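Vendport Calon Countertop Display Cooler
Section 4: Setting Up, Leveling and First Start

Read this section all the way through before you plug the cooler in. You will need a second person to lift it, a spirit level and a Phillips screwdriver. 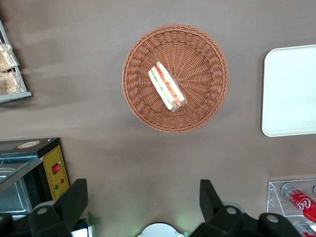
4.1 Choosing a location

1. Pick a flat, solid counter that can carry the cooler and its full load.
2. Keep the cooler out of direct sun and away from ovens, toasters and heating vents.
3. Leave 2 inches of clear space behind the rear panel and on both sides. The vents must not be covered.
4. Check that the power cord reaches the outlet without being stretched. Do not use an extension cord.

CAUTION: The cooler must be carried upright. If it has been laid on its side, stand it up and wait overnight before starting it.

4.2 Leveling

1. Screw the four feet all the way in by hand.
2. Set the level on the floor of the cabinet, front to back, and turn the front feet until the bubble is centered.
3. Repeat from side to side.
4. Open the door halfway and let go. It should close by itself. If it stays open, raise the front feet one full turn and check again.

4.3 Fitting the shelves

1. Push the shelf clips into the slots until they click. All four clips for one shelf go at the same height.
2. Lower the shelf onto the clips with the raised lip at the back.
3. Slide the price rail onto the front edge.

Note: The bottom shelf is narrower than the others. It goes over the fan cover and will not fit anywhere else.

4.4 First start

1. Wipe the inside with a damp cloth and mild soap. Dry it.
2. Plug the cooler in and press POWER. The display shows 304 for nearly a minute while the controller checks the sensors. This is normal.
3. Press SET and use the arrows to choose a temperature. Press SET again to save it.
4. Close the door and let the cooler run empty for four hours.
5. Check the reading with a separate thermometer on the middle shelf before you load any food.

Note: Wrapped sandwiches and salads should already be chilled when they go in. The cooler holds food cold but is not built to cool down warm food.

4.5 If the display shows a code

206: The door has been open too long. Close it and press SET.
329: The cabinet sensor is loose or unplugged. Switch the cooler off, unplug it and call for service.

CAUTION: Do not remove the rear panel yourself. There are live parts behind it even when the display is dark.

Section revised August 28, 2020. Checked by Nazar Karpenko, Service Desk.

Related sections
Section 3: Unpacking and Parts List
Section 5: Daily Cleaning
Section 6: Defrosting and Drain Tray
Replacing the Door Gasket (Sudska and Antoniuk models)

© Vendport. All rights reserved. | Contact Service | Back to top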